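Collecting examples with us: your questions

What counts as one example?
One full try at a task, start to finish, with a person guiding both arms. Each runs up to 50 seconds.

Do I need experience?
Nope! Most people get the feel of it within 4 tries, and it's a lot of fun once the arms start to feel like yours.

What if I fumble?
Keep going! Recoveries are great for the Nostska model to learn from. Just mark the try as "messy" when you save.

Why move things between tries?
So the model sees plenty of different starts. The kitchen set has 137 layouts so far, and we love new ones.

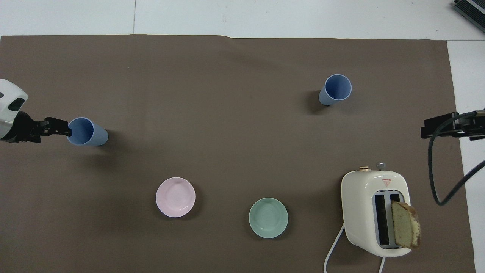
Kitchen set: two cups on their sides, two bowls and the toaster.

Who do I ask about shifts?
Jocelyn Melnyk, at the Harnberg lab.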